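Re: [tostby-list] leather sofa, is conditioner worth it?
From: Noémi Pap
Thursday, 8:41 pm

> We just inherited a leather couch and my sister swears by
> conditioning it every month. The bottle costs a fortune.
> Does anybody really do this? And what about the creases?

Hi all,

Monthly sounds like a lot to me! I do mine twice a year, usually when the heat comes on and again in February, when the air in this apartment is dry enough to make my hair stand up. I wipe it down first with a barely damp cloth (no dish soap, please, I learned that on the old armchair) and then use so little conditioner that one bottle has lasted me since we moved out of Derkwood.

Creases I leave alone. Mine has them all over the arm and I've gotten fond of them.

Oh, and keep it away from the radiator if you can. Ours is 30 inches off now, and it used to be 11.

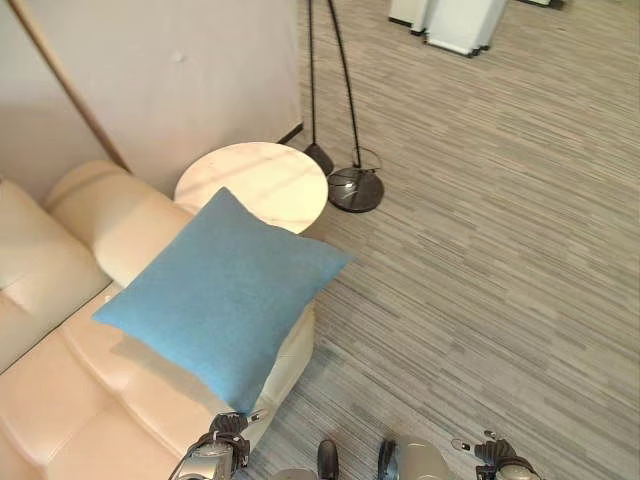
Filed under: Home & Furniture

Cream leather, so yes, I do worry about jeans. A light blue pillow goes with it nicely, I think. If anyone near Zarnidden wants the rest of my old bottle of leather cleaner, write me off list and I'll bring it Thursday.

Noémi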